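FOR IMMEDIATE RELEASE
February 28, 2020

Hirnthorpe Food Label Project Questions "Clean Snacking" Claims, Asks Makers to Show Their Work

Group says front-of-pack promises have outrun the numbers on the back, and is not convinced the latest industry pledge will change that

HIRNTHORPE - The Hirnthorpe Food Label Project today published its review of snack packaging sold in local grocery stores, corner shops and import markets, and said it found little reason to share the snack trade's high opinion of itself.

The review, titled "Front and Back," looked at 499 packaged snacks bought off the shelf at ordinary prices. For each one, a reader wrote down every health-related word or symbol on the front of the package, then turned it over and compared those words with the nutrition table and the ingredient list. The project took no money, samples or advice from food makers.

"We keep being told that shoppers are better informed than ever," said Yakubu Odukoya, who directs the project and wrote the report. "Informed of what? You can put 'wholesome' on a bag of sugar. It has no set meaning and no one has to prove it. I would like to see one company take the word off the front and put the serving size there in the same size type. I'm not holding my breath."

The report comes out shortly before Warnow, a trade program for snack makers, is due to launch its own voluntary label seal. Under the Warnow plan, companies that sign up may print a small green mark on the front of their packages. The project has read the public summary of the plan twice and still can't say what a company would have to do to lose the mark once it has it. The summary speaks of "a commitment to openness" and "continuous improvement in consumer understanding." It doesn't name a limit for salt, sugar or fat, and it doesn't say who will check.

Odukoya wrote to the program asking for the full rules. He was sent the summary again.

What the review looked at

The readers were asked to stick to things an ordinary shopper could check while standing in the aisle. They did no lab work and make no claim about whether the printed numbers are correct. That is a separate question, and the project would be glad to see someone with a lab take it up.

They looked at five things: the serving size, whether that serving matched the package as sold, the size of the type, the unit the numbers were given in, and whether any word on the front was contradicted by a figure on the back.

Serving size was the worst of them. A bag that nearly everyone will finish in one sitting may be described as two and a half servings, and the calorie figure printed in large type is then the figure for one of those. The arithmetic isn't hard. It is also not something a tired parent should have to do in front of the chips. Makers have told the project for years that their serving sizes reflect the way people eat. The project has asked, also for years, to see the eating studies behind that statement, and has a thin folder to show for it.

Imported snacks made up a good part of the purchase list, and they got their own chapter. Many of them carry tables built on a different plan from the American one. Some give every figure per 100 grams, some per package, and the percentage column may be worked out from reference values that aren't the ones used here. A shopper who sets two packages side by side and compares the percentages may be comparing nothing at all.

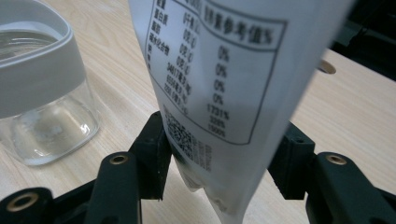
The usual answer to this is a sticker. Importers place an English label over or beside the original, and the matter is considered closed. The report is less sure. Stickers in the review were placed over seams, over folds and, in several cases, over the ingredient list they were supposed to translate. Some gave a serving size that didn't appear anywhere in the original. The project does not accuse any importer of bad faith. It does wonder who, if anyone, reads a sticker before it goes on.

There is something to be said for the per-100-gram table, and the report says it. A fixed weight can't be shaved down to make a product look better. Two bags of rice crackers can be compared in a few seconds, whatever either company thinks a serving is. The snack trade here has long argued that American shoppers would find such a column confusing. The project would like to know which shoppers were asked.

The "less is more" bag

The report also takes up smaller packages, which have been promoted as a way to help people eat less. The idea sounds reasonable. A smaller bag holds less food. But the small bags in the review were often sold in sleeves or multi-packs, cost more by weight than the large bag next to them, and used more wrapping to deliver the same amount. If there is evidence that people who buy them go on to eat less over a week, the companies selling them have not shared it with the project.

Odukoya said he had heard the small bag described at a trade talk as "a public health tool."

"It's a price increase with a nice story," he said. "Maybe it helps some people. I'd like that to be true. But if you want credit for helping, measure it, and publish what you find even when it comes out flat."

A word about apps

Several companies, among them the software maker Rirkulo, now suggest that the answer to hard-to-read labels is a phone. The shopper scans the package and sees a score. Rirkulo's sales material, sent to the project without its asking, says its product "takes the guesswork out of the grocery run."

The project tried it on part of the purchase list. Where the app recognized a product, it gave a score out of 100. It did not say how the score was reached. Two flavors of the same cracker, with tables that matched line for line, came back 11 points apart. Some imported items weren't found at all, and for others the app offered a different product with a similar name. Rirkulo replied that its database is growing. The project has no reason to doubt it, but a database that is growing is of limited use to a person with a peanut allergy today.

There is a wider objection. A label is printed on the package so that everyone who picks it up has the same facts. Moving those facts to a phone leaves out people who don't have one, don't have a signal at the back of the store, or don't care to tell a company what they eat.

What the project is asking for

The project has been in this line of work long enough to know that lists of requests are mostly filed and forgotten. It is making one anyway, and has kept it short.

Print a per-package figure for calories, salt and sugar on the front of any package that could be eaten by one person in one sitting.

Add a per-100-gram column to the back.

Where an English sticker is used on an imported product, leave the original table uncovered, so that anyone who can read it may check one against the other.

Set a minimum type size for ingredient lists, and hold to it on curved and crinkled packaging as well as on flat boxes. The review found lists that were large enough on the printer's proof, no doubt, and unreadable on a filled bag.

None of these calls for new science or a seal.

The report has a section on cost, as this is the objection the project expects to hear first. Ladefoged, a regional packaging printer that does work for several snack makers, told the project that most of its customers already change their artwork more than once a year, for holidays, contests and new flavors. A firm that can find room for a cartoon snowman can find room for a column of figures.

Limits of the review

Readers should be as hard on this report as it tries to be on others. The purchases were made in one town and its nearby shops. The sample was not random, and the readers bought what was in stock. Judging whether a word on the front is contradicted by a number on the back involves opinion, and two readers disagreed often enough that a third had to be brought in. The report lists every one of those disagreements in an appendix. It should not be quoted as proof of anything about the country as a whole, and the project will say so to anyone who tries.

Availability

"Front and Back" is free to read at the Hirnthorpe public library. A first printing of 1,075 copies will go to schools, clinics and stores in the area. The full purchase list, with prices and the readers' notes, can be had on request, including by the companies named in it. Corrections are welcome and will be printed with the name of whoever sends them, unless they ask otherwise.

The project will repeat the exercise in May with a new set of products, this time including drinks. It has invited Warnow to send an observer. No reply had come in by the time this release was prepared.

About the Hirnthorpe Food Label Project

The Hirnthorpe Food Label Project is an independent consumer group that reads and compares food packaging. It is paid for by small donations and by subscriptions to its newsletter, which has 4,000 readers. It accepts no advertising and does not endorse products.

Press contact: Yakubu Odukoya, Director, Hirnthorpe Food Label Project

###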